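Newsletter > Workshop > Arms and hands

Disar bench report

The two-armed build in the back bay of the Disar workshop can now pick things up. The arms went on the frame in May, and the hands followed once Lorena Urrutia had finished reprinting the wrist adapters, which were out by 2 mm on the bolt circle. Each hand has black fingers and plugs in through a single cable down the forearm.

Most of the past month went on grip force. The finger motors report current, and we use that as a rough stand-in for pressure. Set the limit too low and a smooth object slides out. Set it too high and soft packaging gets crushed. Leandro Lagos wrote a short routine that closes the fingers in small steps and stops when the current climbs past a threshold, and each object type now has its own line in the settings file. There are 19 lines so far.

We test on the felt-topped table. Felt gives the fingertips a bit of travel if the arm comes down low, and light items don't skate away when they're nudged. The test objects are ordinary packaged goods and tableware: packets, a spouted pouch, a woven coaster, chopsticks still in their plastic, a small white cup.
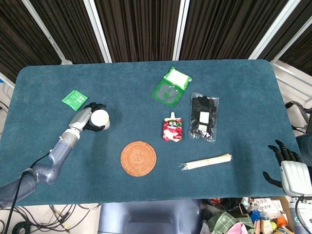
Kedir Lemma thinks the current threshold is a dead end and would sooner see force sensors in the fingertips, even cheap ones, before any more hours go into tuning. His point is that motor current shifts as the gearboxes warm up, so a setting made at the start of the evening is wrong by the end of it. Shanthi has logged both hands through a full session and the drift is there, though it's worse on the left.

Fingertip sensors would mean new wiring through the wrists and a different board. We've priced parts for one hand only, and will fit those first if the order goes through in July.

Still to do: tidy the cables under the table, label the spare motors, and move the emergency stop closer to the operator's chair. The colour code for the power leads is on the inside of the cupboard door. Please stick to it.

Last updated: July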